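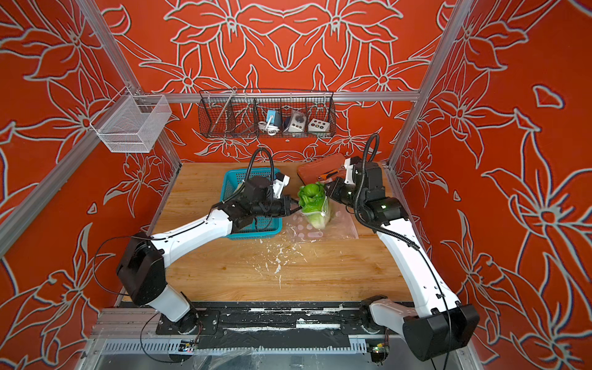 Two mesh baskets hung over a wooden table, one divided into five compartments.

How to Hang Baskets Over a Work Table (and What Not to Bother With)

Every storage site will tell you that hanging baskets double your space. I doubt it. What they do is get small boxes and cables off the table, and that's worth a Saturday morning if you don't overspend.

Start with the rail. A plain aluminum bar across the back wall will do. The Prollau kit wants you to buy its own bar and hooks, and I can't see what the extra money gets you. Set the bar 30 inches above the tabletop and check it with a level before you tighten anything.

Pick wire mesh over solid bins so you can see what's in there. Dividers are useful up to a point. One box per compartment works. Coil your cables first, or they'll drape over everything.

Leave a compartment or 2 free. A basket packed full on day one has nowhere to go. 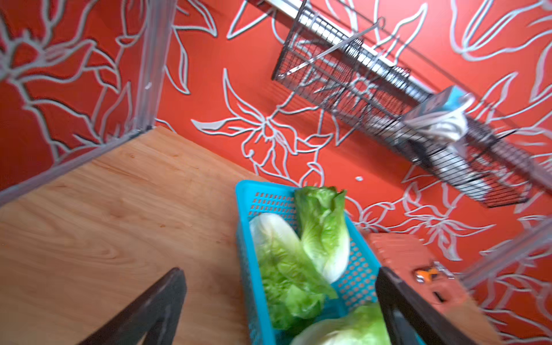
Produce is where I part ways with the hanging crowd. Romaine is bulky, and a narrow compartment crushes the leaves. Use a plastic basket with slotted sides and keep it on the table, pushed back to the wall. Lay the big heads down first and fit the others in beside them. It's for sorting and carrying, so the lettuce still goes in the fridge afterward.

As for fancy liners, Bamanell sells a set. I'd skip them. A folded dish towel does the same job and goes in the wash.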